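Order in the Bin: A Conversation With Miklós Hajdu on Storage, Sorting and Wear

Reading time: 4 minutes

Miklós Hajdu has been responsible for the materials store at the Drorkstead training center for 17 years. In that time the store has moved twice, changed its labeling system once and, by his account, replaced very few of its containers. He received us in May, shortly before the annual review of stock, and agreed to speak about the part of the work that visitors seldom ask to see.

The center teaches packing and warehouse handling to adult trainees from Drorkstead and the surrounding district. Its practice material consists largely of plain blocks kept in open metal bins. Mr. Hajdu selected both.

"A block is honest material for a beginner," he said. "It has flat sides and square corners. If two of them do not meet, the trainee can see the gap and can close it. With soft goods, a person can press down the lid and believe the job is done."

The first sets were ordered from Szénási, a joinery supplier that the center still uses. Mr. Hajdu keeps 200 blocks in circulation and a smaller reserve under lock. Each course begins with 12 trainees, and each trainee is assigned a bin for the duration.

Asked how the first lesson is conducted, he explained that very little is said. "They are given the blocks in a heap and asked to put them away. Most people start in the middle. After an hour they have learned to start at a wall."

The principle of the wall appears throughout the center's written guidance, known internally as Sulodham after the building in which it was drafted. The guidance runs to 32 pages, and Mr. Hajdu wrote the section on open containers. It instructs the packer to choose one side, to set the first piece flat against it, and to place the next piece end to end with the first before beginning a second line.

"I have been told this is obvious," he said. "I invite anyone who thinks so to look into a delivery van."

He is equally firm on the matter of the containers. The center's bins are sheet metal with sloping sides, a shape he defends against colleagues who would prefer straight ones. The slope allows a hand to enter comfortably, he said, and the bin is easier to wipe out. He concedes that a square block will not sit flush against a slanted wall along its whole height, and that trainees find this irritating. The exercise sheets were amended to take account of it.

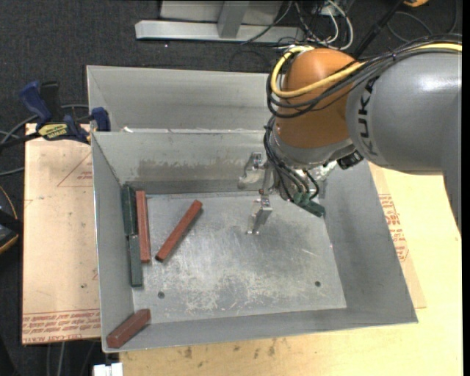 On the question of appearance, Mr. Hajdu does not favor early replacement. Scratches on the floor of a bin are entered in the register only if they can be felt with a fingernail. Smudges are cleaned at the end of each course and otherwise left alone. "A bin is there to be used," he said. "I look for a sharp edge or a split seam. Color does not concern me."

The same view governs his choice of tables. The bins stand on wooden surfaces, which he considers quieter than steel and kinder to the underside of the metal. A proposal from Grekon, the firm that supplied the present shelving, to fit the whole room with steel benches was declined after a short trial.

Mr. Hajdu expects to hand over the store within a few years. He has begun to put his registers in order for his successor and would like the section on open containers to be revised before he leaves, with clearer drawings and a page on mixed sizes. The text of that page is written. He is still looking for someone to draw it.

Comments

R. Ostrander
I took this course and I still start at the wall, even with groceries.

packing_dept
Does the center lend out the Sulodham guidance? We would like to read the section on open containers.

Lenore T.
We have steel benches at our site and the noise is considerable. I agree with Mr. Hajdu about wood.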